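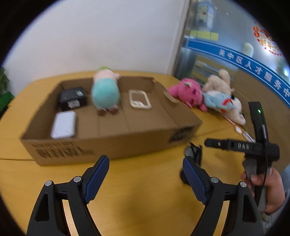
Review: Pudetti's "Fair Ground" Workplace Inclusion Kit

I've run a lot of diversity training out of a lot of binders, and most of them put people to sleep before the coffee break. So I was thrilled to open the Pudetti kit and find myself reading it for fun!

You get a 174-page facilitator guide, a deck of 80 discussion cards and access to 4 short videos. The cards are the best part. Each one gives a small, believable work situation -- a coworker whose religious holiday keeps landing on inventory week, a supervisor who won't stop commenting on someone's accent -- and asks the group what they'd do next. We used them at our Panholm office in March, and people were still arguing (nicely!) over lunch.

The section on disability accommodation is wonderful. It's written in plain words, it covers the awkward first conversation, and the sample letters are ones I'd really send.

A couple of gripes. The chapter on age bias is only 2 pages long, and our over-fifties noticed. The videos also need a login for every viewer, a pain with shift workers.

Compared with the Grokenus binder we had before, this is much friendlier and far easier to lead if you're new to it. Check the legal pages against your own state's rules, though -- they're pretty general. I've already ordered a second set for the warehouse.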